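Abdelkrim Sqalli Wants You to Drink Your Tea Cold

January 2018

When I asked Abdelkrim Sqalli what he drinks at home in the evening, he answered before I finished the question. "Mint tea, cold, no sugar, with orange peel and something sour." He has sold drinks for most of his adult life, first behind the counter of his uncle and now in his own small place, Belhaj, where the menu has no alcohol and almost no sugar.

He did not plan it like this. In the first year he offered the sweet tea everybody knows, 70 grams of sugar in one pot. Then his doctor spoke to him about his blood test, and he went home and started to make the tea again from zero.

"The first month was terrible," he told me. "I took away the sugar and what stayed was hot water with leaves. I understood that the sugar was hiding my mistakes. I was boiling the mint too long, and I was using old tea."

His method today is slow. He puts green tea in cold water, 555 milliliters for one tall bottle, and leaves it in the refrigerator during the night. The mint goes in only for the last hour. In the morning he filters everything and adds a spoon of apple vinegar with a little grated ginger. I asked why 555 and not simply half a liter. He laughed and said that it is the size of the bottle.

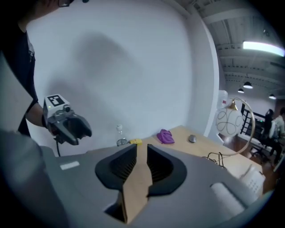

The vinegar was the idea of his business partner, Brahim Helmy, who joined him in September. Helmy had worked in a kitchen before and was used to making pickles. "Abdelkrim was looking for the sour taste in lemons," Helmy said, "but the lemon becomes bitter after two days. The vinegar stays the same all week."

They did not agree about sweetener. Helmy wanted a little stevia for the customers who come from soda. Sqalli tasted it and refused. In the end they put two bottles on the shelf: Likar, which has no sweetener at all, and Skaritz, which has some stevia and also more ginger. Skaritz sells better. Sqalli admits this, but not with pleasure.

For a party he recommends to make the base one day before and to keep the bubbles separate. Pour the glass half with the cold tea, then add 200 milliliters of sparkling water and a slice of green apple. Ice should be big, he says, or the drink is weak after ten minutes.

I wanted to know if he misses the old tea. He thought for a while. "At my mother's house I drink it with the sugar, one glass. She would be offended. After this I walk home."

The next bottle will be made with hibiscus and cinnamon. It has already a name, Skanumetti, but Helmy says the color is still too brown and they are not in a hurry.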